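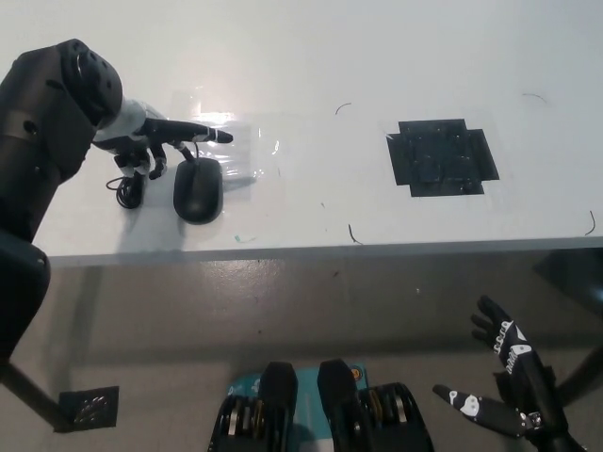 Figure 10. Head camera view, left index finger extended over the table.

4.3 Checking the table plane in Skuketti

Do this check after each change of the head camera angle. The planner uses the table plane to keep the fingers above the surface.

1. Open Skuketti and load the workspace Pollock.
2. Select Perception, then Table Plane. Press Capture and keep both arms still.
3. Look at the overlay. It must follow the front edge of the table. If it goes down to the floor, draw the region again and repeat step 2.
4. Open Masks. Clear plastic with reflections can give false depth points, so mark such an area as Ignore.
5. Set the left hand to Point and start the dry run. The planned path is shown in green.

Note: The plane fit score must be 83 or higher. If it is lower after three captures, restart the depth node.

Caution: Cables on the table are not included in the collision model. Add them by hand as a box before you enable motion.

Section revised 24/02/2024, T. Stöcker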